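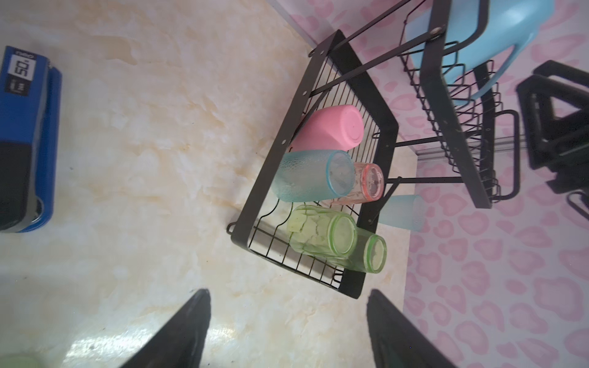

Brulwood Opens Second Round of Home Kitchen Recording for Its Stundance Learning System

May 28, 2024

Brulwood said today that it has started a second round of recording in home kitchens for Stundance, its system for teaching robot arms to do household chores. The first round ended with 1,609 usable examples. The new round will run through November and covers dish racks, sinks and countertops.

Each example is one short task carried out by a person guiding a two-finger gripper, with a small camera mounted close to the fingers. Tasks include picking a cup out of a drying rack, setting a bowl on its side, and moving a dish from the lower tier of a rack to the upper one. The camera view and the finger positions are saved together, and the system learns from the pair.

Brulwood is working in 40 homes this time. Operators use whatever cups and dishes the household already owns and leave the counters as they find them.

"Plastic cups gave us the most trouble in the first round," said Vaida Pärn, who leads data collection at Brulwood. "They are light, they slide, and a clear one is hard for the camera to pick out against a wire rack. We want many more of those, in different colors and lying at different angles."

Failed attempts are kept as well. A dropped cup or a missed grip is labeled and stored in a separate set, which the training team uses to test whether the system can tell a good grasp from a bad one.

Labeling is handled at the company's Matheson office. Each reviewer checks around 200 clips a week for length, focus and a clear start and finish. Clips that show faces, mail or other personal items are deleted before labeling.

"We ask operators to slow down," said Elis Griffiths, who manages the review team. "A rushed clip usually has to be done over."

Households in the Matheson and Hesham areas can still sign up. Visits last one morning or one afternoon, and participants are paid for each visit. Sign-up forms are available from the Brulwood front desk in Matheson.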